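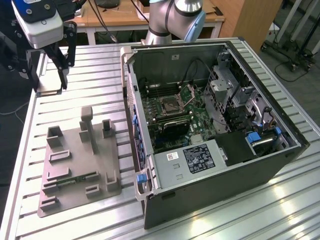
The technician who looks after the computer assembly cell at Drekudura has a habit of putting her palm on the table before she does anything else. The table is ribbed aluminum, and she says she can feel a loose slat sooner than she can see one.

"If a slat has moved, everything on it has moved," she says. "Then you can teach points all day and they'll be wrong by lunch."

She has kept the cell going since April of last year. Its job is to put parts into open desktop towers and take them out again, over and over, so that the software group in Umness can compare one version of its insertion routine with the next. She asked that her name be left out, as the company prefers it that way. We talked beside the cell with the arms powered down, and later at a desk with a pot of coffee.

Most of her work goes into the fixture plate, the gray printed base that holds parts until the gripper comes for them. The one in use is the fourth. The first was a single flat tray with pockets, and it warped.

"It came off the printer fine. A week later one corner was up and the gripper was pinching the board too low. You could slide paper under it."

The present plate has raised holders of different shapes, and she prints spares of the whole thing at 40 percent infill. Slots wear faster than she first expected. A green module goes into a slot and comes out again many times in a shift, and the plastic edges get rounded. She checks them with a scrap module she keeps in her pocket. If it leans when she lets go of it, the plate gets changed.

"I don't measure the slot. I used to, with calipers, and I'd get a nice number and the board would still lean. Now I just put the board in."

Changing the plate takes her less time than it once did. She clears the tower away, wipes the slats, seats the new plate against its stops and tightens it a little at each corner, going around twice. Then she runs a short routine that brings the gripper down over the plate at low speed. She stands with a hand on the stop button and watches the gap under the fingertips.

"Low speed means low speed. People turn it up on the second pass. I did it too, once, and I bought a new pair of fingers."

The fingers are long and black and come as a matched pair. She replaces both even when only one is damaged. A new finger next to a worn one closes off center, she says, and a thin module turns slightly as it is gripped. On screen this looks like a camera problem, and she lost two days to it last summer before she tried swapping the fingers.

The log on her laptop is kept in a program called Wekska, which the company uses for all its maintenance notes. Her last finger change is entry 226. Entry 138 is the one she shows to new people. It reads, in full, "Lever."

"The lever on the processor socket," she says. "It was standing open, which was right for that test, and the arm path had been written with it closed. It came across and caught it. Bent lever, scraped finger, and the tower walked sideways on the table."

After that she added a line to the start sheet. Whoever loads the tower has to write down whether the lever is open or closed, and the path is picked to match.

The towers themselves get less attention than I would have guessed. They are old office machines, bought as a lot from a reseller called Teoh, 70 of them, and they lie on their sides with the panel off. She pays attention to the loose cables inside. Anything that can spring up into the gripper's way gets tucked or tied before a run, and she goes over the drive cage with a flashlight.

I asked about the second arm. It is lined up with its own routine, she said, and she does it after the gripper, never before. She once did them in the other order and had to do both again – the plate had shifted a hair when she leaned across it.

Her weekly list is short. Wipe down the slats, check the screws on the gripper housing, run the scrap module through every slot that takes one, look at the cables on the floor. The screws do back out, she says, slowly, and she puts a paint mark across each head so that she can tell.

She would like a metal plate someday. She has a drawing for one and a quote she won't repeat. Until it's approved there are two more printed plates on the shelf behind her desk, and a third on the printer, due off at four.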